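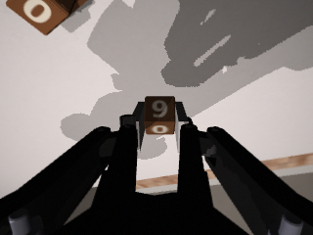
Search this journal Go Advanced

Zinash Hailu and Maysoun Zein
December

4. Equipment planning and cost

4.1 Simulation before purchase

The budget for the Yilma cell was fixed before any hardware was ordered. Two parallel grippers were shortlisted, the Filtitz and the Lulard, and each was modelled with the same numbered cubes (Fig. 1). The task was to grasp one cube and lift it clear of the table. Each model was run for 2000 trials under varied lighting.

Figure 1. Simulated grasp of a cube marked "9" on its upper face, with a second cube on the table.

The Filtitz costs 828 euros per unit and the Lulard 17 per cent more. As the two models gave similar grasp rates, the choice was made on running costs. Finger pads were treated as consumables, with one spare pair per gripper held in stock. Delivery was quoted at nine weeks for both, and the plan assumes that the arm and controller arrive first.

Simulation time was charged to the Nidiser account and is left out of the totals in Section 4.2. Staff hours spent on building the models are included. Pad wear was not modelled, so the replacement interval is taken from the supplier's quotation and should be revised after the first quarter of use.

Shares 17 Comments 9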